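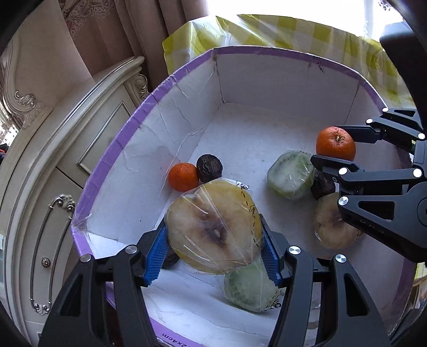

A reader in Fletovcombe replied to the March item to say that the linkage was over-built for the job, that a single pivot per jaw would do, and that the time would be better spent on the pads. The second half of that is accepted. The first half was tried over the summer and the result is below, with the rest of the changes to the Yaman grippers since then.

For anyone who has joined the list since the spring: Yaman is a pair of hand-held grippers, built on the bench at home and finished on the shared machines at Flokholm. They are held one in each hand, with a camera on the tool looking down past the jaws. Both are built to the same drawing so that parts can be swapped between them.

Linkage

Each jaw is carried on parallel links, so the pad keeps its angle as the jaw opens and closes. The single-pivot version suggested above was cut from offcuts and fitted to the left-hand unit. It is lighter and there is less to go out of adjustment. The trouble is that the pad swings through an arc. On a small orange the swing does no harm, as the contact patch is short. On anything wide the heels of the pads touch first, the object is pushed forwards, and the operator chases it across the bottom of the box. The parallel links went back on.

The outer links have been opened up with cut-outs to save weight. Their shape is dictated by where the pivots fall and there is no more to it than that. Leave 2 mm of material between the edge of a cut-out and the nearest pivot bore. An early set had less, and one link split along the layer lines when the screw was nipped up. The drawing has been corrected. If you printed links from the March file, check them for a pale line running out from the bore before you put any load on them.

The pivots themselves are unchanged, with silver metal caps over the ends. The caps keep crumbs and bits of peel out of the bores and make the play easy to check: hold the link, press the cap with a thumb and feel for movement. They do catch the light, and in a bright room you get a row of hot spots in the camera view. Matt paint was tried on a spare set. It rubbed off within an afternoon, and I have left them bare.

Jaw opening

Full opening is now 102 mm measured between the pad faces at the tips. The previous version stopped short of that and would not go round a melon half. The extra travel came from moving the end stop on the trigger, with no change to the links. The price is that the trigger is now slightly heavy in the last part of its stroke, where the return spring is nearly solid. A longer spring would cure it but will not fit the present handle.

Pads

The blue pads are ribbed across the face, with a serrated edge. They are cast in a two-part mould from a flexible compound sold by Pusine. Plain smooth pads were used before these. They held bare fruit well enough and were poor on anything in cling film, where the film slid over itself and the pad had nothing to bite on. Ribs help because they gather the creases in the film and the load goes into the fruit behind it. Too tall a rib folds over under side load, so there is a limit.

Notes on casting:

Warm the mould before pouring. A cold mould traps air at the root of each rib and the ribs tear there first.

Go easy on release spray. What is left on the face of the pad makes it as slippery as the old smooth ones. Wash new pads in washing-up liquid and leave them overnight.

Cut the flash off with a fresh blade. Pulling it takes the corners of the serrations with it.

Trial box

The trial load is a shallow cardboard box of greengrocery on the table at home: whole oranges, cut fruit in film, and some dark wrinkled items that are harder to pick up than they look. Wrapped halves are the main interest, being wide, heavy on one side and slick. Whole oranges are there as the easy case and for practice with the second gripper while the first is already holding something.

Working two grippers in one box is mostly a matter of elbows. The handles need to come in from different sides, one low and one across, or the linkages foul each other over the middle. The outer links are wider than they need to be at the knuckle, and on the next revision I intend to take some off there. The camera mount will stay where it is. Moving it back gives a better view of the box and a worse view of the pads, and the pads are what one is steering by.

The closing force is still whatever the hand applies. There is no gauge and no stop. With soft fruit this has led to some pulp under the film, and a light limiter spring between trigger and pull rod is on the list. It should be a simple part, but it has to go in without lengthening the handle, and so it has been put off twice.

Wear

One pair of jaws has been run for 2000 open-and-close cycles on the bench fixture at Flokholm, unloaded. Play at the pivots was just detectable at the end and the pads showed nothing. Loaded running is a different matter and has not been done in any organised way. From ordinary use, the pads go first at the tip corner, then the pull rod clevis develops slop – a washer takes it up for a while, then it wants replacing.

Juice is a nuisance. It gets behind the links, dries, and makes the action gritty. Wipe down with a damp cloth after each session and work the trigger a few times under a dribble of warm water if it feels rough. Do not oil the pivots afterwards. Oil creeps down to the pads.

Files

The corrected link drawing and the pad mould are in the Yaman folder on the Flokholm shared drive, in the directory marked 2. The March directory has been left in place for anyone part way through a build, but the links in it should not be printed again. The single-pivot jaw is there as well, filed under rejects, for the reader in Fletovcombe or anyone else who mainly wants to pick up small round things.

Spare pads are in the drawer under the pillar drill. Please take matched pairs, as the two halves of the mould are not quite the same depth.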